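Conjunto de datos Plandthorpe: manipulación bimanual sobre mesa
Ficha de datos y normas de buena práctica

Versión de la ficha: 2
Fecha de publicación: 3 de febrero de 2024
Responsable de la ficha: Faustino Villaseñor
Responsable de seguridad: Dymphna Ó Briain
Revisión técnica: Toon Van der Linden

1. Objeto

El presente documento establece las condiciones en que se graban, revisan, almacenan y ceden los episodios del conjunto Plandthorpe. Se dirige al personal de operación, a los grupos que solicitan acceso a los datos y a quienes deban auditar su procedencia. Sustituye a la versión anterior en todos sus apartados, salvo en el anexo de calibración, que permanece vigente.

2. Contenido

El conjunto reúne 2000 episodios de tareas de mesa ejecutadas por un robot de dos brazos con base móvil. Cada episodio contiene el vídeo de la cámara de cabeza, las posiciones articulares de ambos brazos y manos, las órdenes enviadas por el operador y una instrucción breve en lenguaje natural.

Los episodios se distribuyen en siete familias de tareas: recoger, colocar, trasladar entre manos, alinear, apilar, abrir y cerrar. La familia figura en el campo "familia" del archivo de metadatos. Los episodios fallidos se conservan y llevan el valor "no" en el campo "completado"; su eliminación por parte de los usuarios debe declararse en toda publicación de resultados.

3. Usos admitidos y usos excluidos

Se admite el uso para investigación en aprendizaje por imitación, percepción y evaluación de políticas de control. Queda excluido el uso como única prueba de seguridad de un sistema destinado a trabajar junto a personas. El conjunto no recoge situaciones de contacto con personas y no permite extraer conclusiones sobre ellas.

4. Normas de grabación

4.1. Autorización. Ninguna sesión comenzará sin la firma del operador y de un segundo observador en el registro de sala. El observador no podrá desempeñar otra función durante la sesión.

4.2. Parada de emergencia. El pulsador se comprobará al inicio de cada jornada y después de toda interrupción superior a 15 minutos. El resultado se anotará aunque sea satisfactorio.

4.3. Zona de trabajo. Durante el movimiento de los brazos no se accederá al espacio comprendido entre la base y la mesa. Para recolocar un objeto se solicitará la detención, se esperará la confirmación verbal del operador y solo entonces se entrará.

4.4. Cableado. Antes de mover la base se revisará el recorrido de los cables en el suelo. Los cables que cuelgan de los brazos deberán conservar holgura en todo el alcance previsto para la tarea. Cualquier tirón observado obliga a detener el episodio y a marcarlo para revisión.

4.5. Superficie y objetos. Se retirará de la mesa todo objeto cuya presencia no pueda consignarse en los metadatos. Los elementos fijos o habituales, como las tomas de corriente, se declararán en el campo "entorno". Los tapetes de papel se utilizarán en el estado en que se encuentren; sus arrugas y bordes levantados se anotarán y no se corregirán entre episodios de una misma serie.

4.6. Posición de los brazos. Antes de iniciar la grabación, el operador comprobará que ninguna de las manos ejerza presión sobre la mesa. En la serie Wanlow, la mano izquierda se sitúa sobre el tapete cuadriculado y el brazo derecho se aproxima por el lado opuesto, con las uvas al fondo a la derecha, fuera de la cuadrícula. 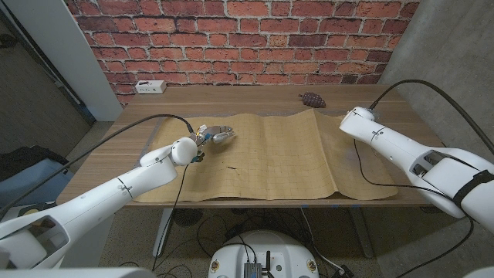 4.7. Cierre de la sesión. Los brazos se llevarán a la posición de reposo antes de cortar la alimentación. El observador firmará la hora de cierre y trasladará al responsable de seguridad toda incidencia, incluidas las que no hayan causado daño.

5. Anotación y control de calidad

Cada instrucción es redactada por una persona y verificada por otra distinta. Las discrepancias las resuelve Špela Georgiev, cuya decisión queda registrada junto con las dos redacciones iniciales. No se admiten instrucciones que mencionen objetos no visibles al comienzo del episodio.

6. Limitaciones conocidas

Las series se grabaron en un número reducido de salas, con poca variación en la iluminación y en la altura de las mesas. La serie Reddale, registrada en enero, presenta un desfase entre el vídeo y las posiciones articulares. El desfase está documentado en los metadatos y no se ha corregido en origen.

7. Acceso, cesión y correcciones

Las solicitudes de acceso se dirigirán por escrito a Fiachra Duggan, con indicación del proyecto, de las personas autorizadas y del lugar de almacenamiento. No se permite la cesión a terceros sin nueva solicitud. Los errores detectados se comunicarán por la misma vía, citando el identificador del episodio, y se incorporarán al registro de cambios de la versión siguiente.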